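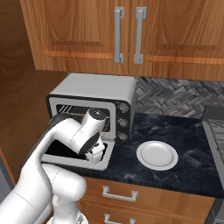

Report on the District Visit to the Brestley Service Club Fair

September
By the District Newsletter Editor

Print this page | E-mail this page

A delegation from the Pokwood club attended the annual service club fair in Brestley last month. The fair brings together clubs from the whole district and is open to the public without charge. Attendance this year was 900, compared with 700 at the previous fair.

Members traveled by chartered bus and stayed at the Grewal Hotel, a short walk from the fairgrounds. The doors opened at 9 a.m., and 30 clubs had tables in the main hall. The Stodska club presented its eyeglass collection program, which now accepts hearing aids as well. Our delegates spent most of the morning at this table and brought back copies of the sorting guide.

The afternoon was given to 2 workshops. The first dealt with membership and the welcome of new families. The second covered the rules for raffles and other fundraisers, including the records a club must keep after the event. Clubs that hold a pancake breakfast should note that the permit form has changed -- the old form will be returned unsigned.

A banquet was held in the evening. The Brestley club received the district banner for its work on the riverside park, where members have replaced the benches and cleared the lower trail. Parking near the banquet hall was limited, and several guests arrived after the opening remarks.

The next fair will be hosted by Stodska. Clubs wishing to reserve a table should write to the district office before the end of the winter term.

Print this page | E-mail this page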